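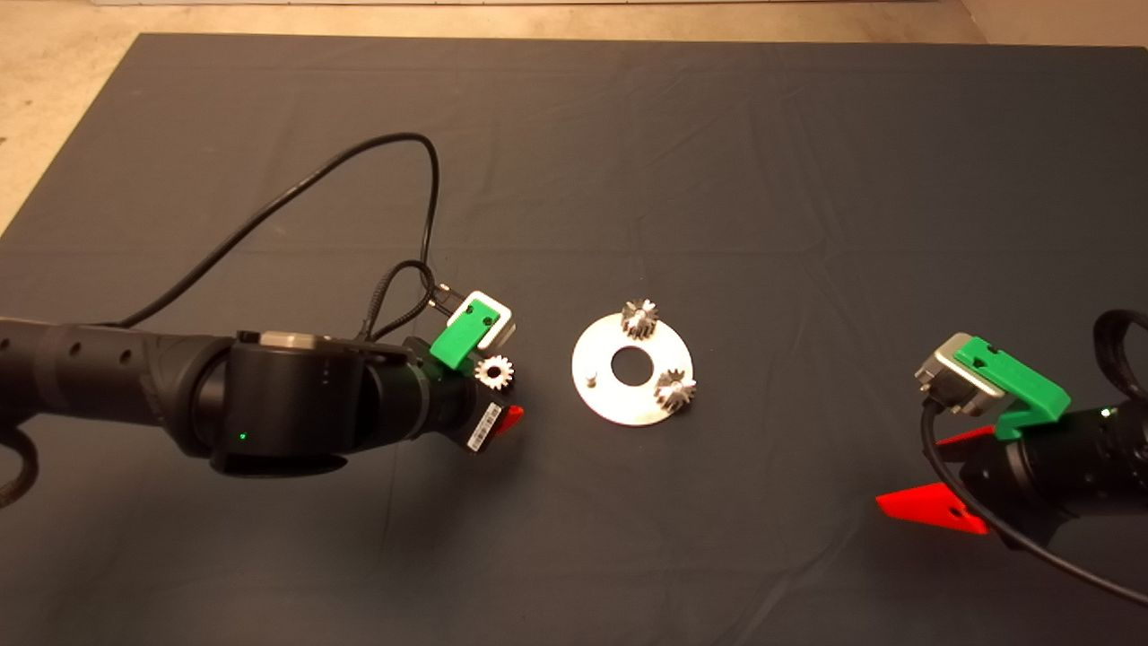
Grirklow, 26 February 2019

Ticket: vacancy applications missing from the shortlisting queue
System: Altura recruitment module, feeding Jostum HR
Priority: high (closing date for the finance manager post falls this week)
Status: open, workaround in place

Reported fault
Applicants for the finance manager vacancy at the Arriaga office receive the automatic acknowledgement, but some of their applications do not appear in the shortlisting queue in Jostum. The recruiting manager noticed when a candidate rang to ask about interview dates and could not be found under name, email or reference number. Other open vacancies seemed normal at first look. One of them, the payroll assistant post, was later found to have the same fault.

Checks made
09:10 Exported the full application list from Altura for the finance manager post. 106 rows, all with status Submitted.
09:25 Ran the matching report in Jostum. 19 references in the Altura export have no record in Jostum. No duplicates and no withdrawn applications among them.
09:40 Checked the nightly transfer log. Job finished with status OK on every night since the vacancy opened. No warnings. The log gives the number of files sent but not the number accepted, so an OK here only means the files left Altura.
10:05 Compared the missing applications with those that came through. Submission date, browser and referring site make no difference. All the missing ones have a supporting statement uploaded as a separate file, and in each case that file is larger than 512 KB.
10:30 Opened the import settings in Jostum. Attachment limit is set to 512 KB. The limit on the Altura upload page is far higher, so the applicant sees no error.
10:50 Confirmed on the test vacancy. Small statement: record created. Large statement: no record at all, and nothing written to the import error folder. Jostum drops the whole application, including the form answers – not just the attachment. 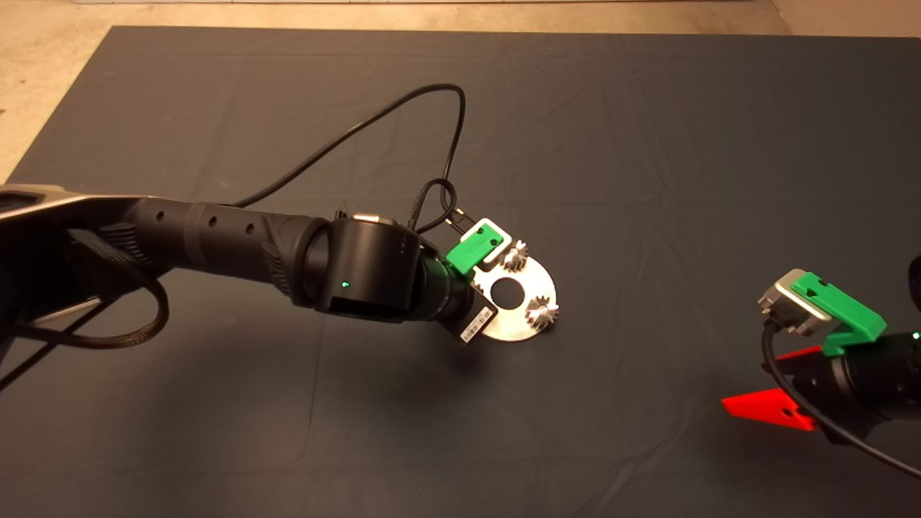 Dark grey mat with black arm, green light on the joint.

Cause
Mismatch between the two attachment limits. The Jostum value is the default and was probably restored when the import profile was rebuilt last July. It did not show up before now as most vacancies ask for a CV pasted into the form, and only the finance posts ask for a separate statement.

Workaround
11:20 Downloaded the missing applications from Altura as PDFs and keyed the form answers into Jostum by hand. Statements placed in the restricted recruitment folder, with the Altura reference as file name. The panel has been told to read them from there.
12:15 Matching report run again. No unmatched references for the finance manager post. Payroll assistant post still to be done.

Permanent change, not yet applied
1. Raise the Jostum attachment limit to match Altura. Needs a change request, as the import profile is shared with the expenses module and receipts come in through the same route.
2. Turn on the rejected file notice and send it to the recruitment inbox.
3. Add the accepted count to the nightly log.
4. Re-send any affected application for vacancies still open. Closed vacancies to be checked against the export and the result passed to HR, who will decide whether anyone needs to be contacted.

Side note on item 4: re-sending from Altura works in batches of 50 and triggers a second acknowledgement email unless the mail option is cleared first. Clear it on the vacancy itself. The setting on the batch screen is ignored in this version.

Questions for the requester
Is the expenses team content for the limit to go up during the working day, or should it wait until the evening? Are there any closed finance posts where an offer has been made but the contract is not signed?

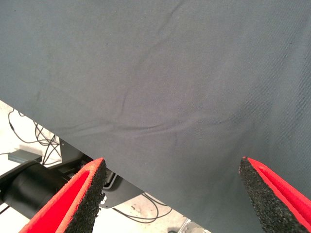
Amra Atanasov: Evening please. Expenses are running the month-end import this afternoon and I don't want the profile touched while that is going through. There is one closed post with an unsigned contract, the grants accountant. Can you run the matching report on that one before anything else and send me the references only, no names? Also, the acknowledgement email tells people their application is with the panel. For the payroll assistant post that is wrong at the moment, so I would like the wording changed to say received until the re-send is done.

Reply logged 13:40. Matching report for the grants accountant post queued. Acknowledgement wording changed on the payroll assistant vacancy only. Change request for the limit raised, evening slot asked for, waiting for approval.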